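How I Teach a Two-Armed Robot the Peg Sheet by Remote Control

Posted by Ebony Pryor, October 27, 2025

I've had a few emails asking how we record our peg demos, mostly from people who already have a teleop setup running and are getting mushy, useless recordings out of it. So I'm writing down how I do it on the Plorora bench. I learned most of this from Wiroj Suwannarat, who has far more patience than me, and the rest by throwing away an embarrassing amount of data in March.

I'll assume your gloves (or controllers, or whatever you drive the hands with) are already talking to the robot and that you have an e-stop you can reach. If you don't have the second one, stop reading and go sort that out!

Set the table first

Keep it boring. Dark matte top, dark curtain behind, white work surface in the middle where both arms can get to it without stretching. I used to have a shiny table and the head camera hated it. Blue parts on white are lovely and easy to see, even on the little preview window.

Then run both arms through their full reach with nothing on the table and watch the cables. You want enough slack that the wrist can turn all the way, but no loop that drags through your parts. Do this every session, even if you swear you left everything the way it was. I've been wrong on that one more than once.

Log in to Girkar (that's our recording tool, yours will have another name), start a new task, and type the instruction in plain words before you touch a glove. "Pick up the blue peg with the left hand" is fine. "Peg test new 4" is going to make you cry later.

Getting a grip on a small part

Come in from above, slowly, with your fingers already partly curled. If you show up with a wide open hand you'll knock over the neighbors. Lower until the fingertips are level with the part, close, and then wait a beat before you lift. I count to two in my head. That little pause gives you a clean spot to split the recording, and it lets your own hand settle. 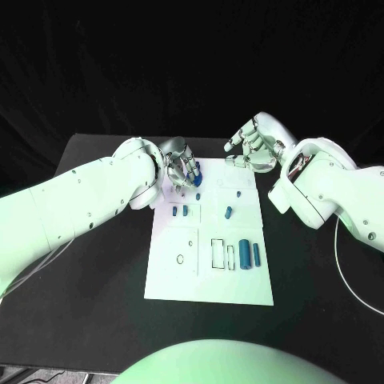
Left hand closed on a blue part, right hand open and waiting.

Park the hand you aren't using. I mean really park it: open, up off the surface, and still. New operators let it drift, and I get why, you're concentrating so hard on one side that the other side just wanders off. The trouble is that the wandering gets recorded too, and the model will happily learn to wander. Usa Ratanaporn rests her idle elbow on a cushion, and her recordings are the cleanest we have.

When you put a part down, line it up over its outline first, then go straight down. Don't slide it into place. If you miss, lift, fix it, and go down again. I keep those recoveries in the set as long as they're calm. A panicky recovery gets deleted.

Judging your height

This is where most people struggle, me included. Your view comes from the robot's head and you're looking down across the work, so it's hard to tell if your fingertips are just over a peg or way above it. My fix is to stop short on purpose and check before closing. On our board the left fingers end up pointing down right over a small standing peg, with the blue disk just off to the side, and the knob on that disk makes a handy thing to compare against while I creep lower. Pick something that sticks up near your target and use it the same way. If you have a second camera, peek at it now and then, but don't drive from it. Switching back and forth makes your motion jerky and I can always spot it in playback.
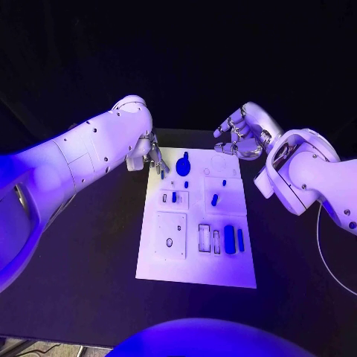 Practice runs matter more than people want to hear. I do 9 throwaway runs before I turn recording on, every time, and they don't count toward anything. Your hands need to remember how the delay feels. I like to warm up on the thick cylinder standing at the lower right of the board, a nice big target that forgives a sloppy approach, and save the skinny pegs for when I've stopped fumbling.

How many demos?

For one part going to one spot, I record 24 and then look at them before doing any more. Please do look at them! I once did 100 in a row with the left thumb calibrated wrong, and every single one went in the trash. Change the starting positions between runs, just a little at first, then more.

Take breaks. After four or five runs in a row I shake out my hands and have a drink of water. Tired operators start rushing the release, and you'll see parts tipping as the fingers open.

Checking what you got

Play each run back at double speed with the sound off. I toss it if the idle hand moves, if a part gets bumped, or if I can't tell from the video what I was trying to do. Label the keepers right away while you still remember them.

Next time I'll go through two-handed passes, where you can't park anything and the whole business gets a lot sweatier. Send me your questions before then and I'll try to work them in.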